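Jesier Mixed Toys and Soft Goods Set
Data card, version 2

Summary

The Jesier set is a collection of small household items, mainly toys and soft goods, stored and recorded in open bins. It is intended for work on item recognition, sorting and inventory in cluttered containers. The set is maintained by the Usden Object Library.

Contents

The release contains 4000 records. Of these, 3358 carry a complete item label and the remainder carry a category label only. Items are grouped into 19 categories by shape and surface. Rigid toys, plush and fuzzy items, and flexible packaging make up the largest groups.

Items were purchased secondhand in Vergara and Penia. Items with loose batteries, sharp edges or missing safety closures were excluded. Surface wear was not a ground for exclusion.

Labeling

Each item is labeled by category, main color and surface type. Where an item is partly hidden, the label applies to the whole item as entered in the inventory. Color names follow a short fixed list, which is included in the file colors.txt.

Bins

The bins are open metal containers that had been in regular use before the collection began. They were not repainted or resurfaced. Users should expect scuffs, bright worn spots and chipped paint, and should not treat these marks as items.

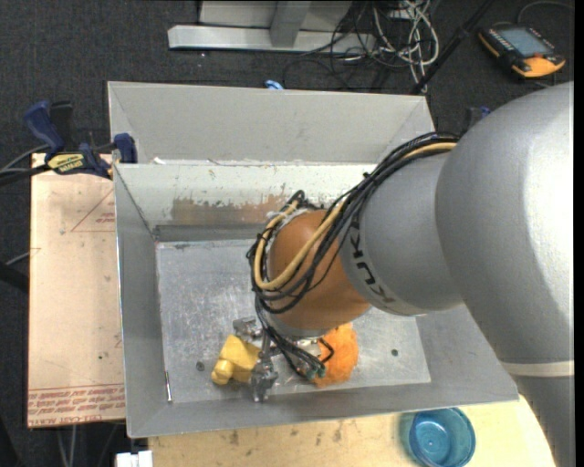 Figure 1. Yellow toy-like item and fuzzy orange item in a gray metal bin.

Known limitations

Orange and yellow items are overrepresented. Fuzzy items have uneven outlines, and their boundaries are less consistent than those of rigid items.

Corrections

Label corrections should be submitted with the record number and the proposed category. Accepted corrections are included in the next release.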